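The lettering on the old grain store

I spent part of last week at the old grain store on the river side of Plilard. The building is being repaired, and the lower courses of brick on the north wall have been cleaned for the first time in living memory. Under the grime there are names.

Lorna Quiambao is recording them. She has 211 bricks on her list so far, most with initials and a few with full surnames cut in before the clay was fired. The letters are shallow and slant to the right, as if the man was working fast. One brick has a date, 1847, and the word Fung, which she thinks was the yard and not a person. I had always assumed the bricks came from Brukance, because that is what the town history says. The yard books only list 589 loads going out that year, and none of them to Plilard.

The wall itself is in fair shape. Up to four courses near the loading door will have to come out and go back in with lime mortar. The cement patches from the 1960s have done more harm than the river did – the faces of the bricks around them have come away, and any lettering there is lost.

Genalyn Tiongson showed me the door sill, which has 11 grooves worn into it by ropes. I asked if the sill would be replaced. She said no, it stays.

I went home and looked through my grandfather's papers for anything about the yard. There was a receipt for roof tiles and a letter complaining about the price of coal. I will try the county record office next, though the reading room is closed until January. If you have family who worked in the brickyards, Lorna would like to hear from you. 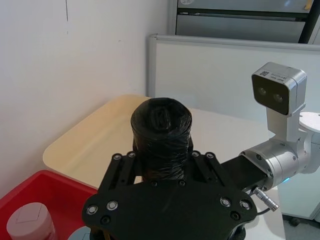

Wrapped in black plastic and held upright.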